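Ticket: export comes out with audio drifting behind picture
Status: Open, waiting on reporter
Product: Rilex (desktop editor)
Opened by: Chanida Jaidee
Assigned to: Ketsara Thongsuk

Chanida Jaidee, 9:10 am

Hi all, me again. I'm finishing a short documentary about a river ferry crew (it's called Khamphan, after the boat) and I've got a sync problem that is eating my week. In the timeline everything lines up fine. I export, open the file, and by the end of the film the captain's lips have stopped moving well before his voice does. It starts out perfect and gets worse as it goes. The festival wants the file in April and they're strict about it, so I'm a little jumpy!

What I've got: the film runs 40 minutes, most of it shot on my main camera, with interviews recorded separately on a Domness field recorder. I brought everything into Rilex, synced by hand clap, and cut from there. No plug-ins except the Grirnirum color pack, which I've used on three other films without any trouble.

What I've tried so far: restarted (of course), cleared the render cache, exported to a different drive, exported with the color pack switched off. Same drift every time. I also played the file in two different players in case it was just one of them being weird.

Ketsara Thongsuk, 9:52 am

Hi Chanida, thanks for the detail, that helps a lot. Drift that grows over time usually means a rate mismatch somewhere. Could you send me the project settings, the frame rate of your main camera clips, and the sample rate of the Domness files? Also, does a short export drift too, or only the full thing?

Chanida Jaidee, 10:35 am

OK, here goes. Project is set to 24. Main camera clips say 23.976. The recorder files say 48 kHz, and so does the project. I did a short export of just the opening, 60 seconds, and I can't see any drift in it, but maybe it's too small to notice? 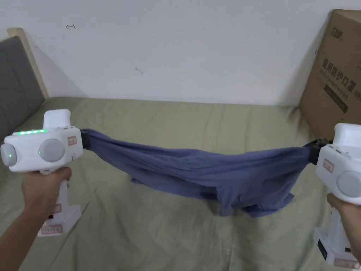
Attachment 1: blue-violet garment held out over the bed

One more thing I noticed while I was digging. The interviews drift but the music doesn't seem to, or at least the last song ends right where the picture ends. The ferry engine sound, which came off the camera itself, stays put too. So it's only the Domness stuff. Does that narrow it down? I felt pretty clever for about a second and then I had no idea what to do with it.

I also tried making a brand new project and copying the whole timeline over. That took forever and changed nothing, except now my markers are all the same color and I have to redo them. Grr.
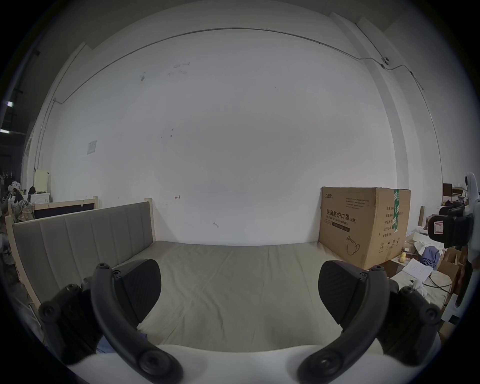 Anyway, I went back through my notes and the new project picked up the 24 setting from the old one when I pasted, so I guess that wasn't much of a test. Should I start a clean one at 23.976 and bring the clips in fresh? I'm happy to do it, I just don't want to lose the edit. There are 8 interviews in there and I trimmed every single one by hand.

Ketsara Thongsuk, 11:20 am

Yes, that narrows it down. I think the camera clips are being conformed to 24 along with their own sound, and the recorder files are being left at their original speed. Please don't rebuild the edit yet. Try this on a copy:

1. Save the project under a new name.
2. Open Project Settings and change the rate to 23.976. Say no when it offers to retime clips.
3. Select one interview, right click, and choose Reset Clip Speed on both the picture and the recorder audio.
4. Export only that interview, all the way through, and check the last line.

Chanida Jaidee, 1:15 pm

Did it with the captain's interview, which is the longest one. The last line is in sync!! I watched it over and over to be sure. The cut points moved by a frame here and there but I can live with that.

Two questions before I do the rest. Can I reset speed on all the interviews at once, or does it have to be one by one? And will it mess with the one shot I slowed down on purpose, the rope being thrown to the dock? I'd hate to lose that.

Ketsara Thongsuk, 1:40 pm

Great news. You can select them all together. Lock the track with the rope shot first and it'll be left alone. Run a full export when you're done and let me know how the end looks. I'll leave this open until I hear from you.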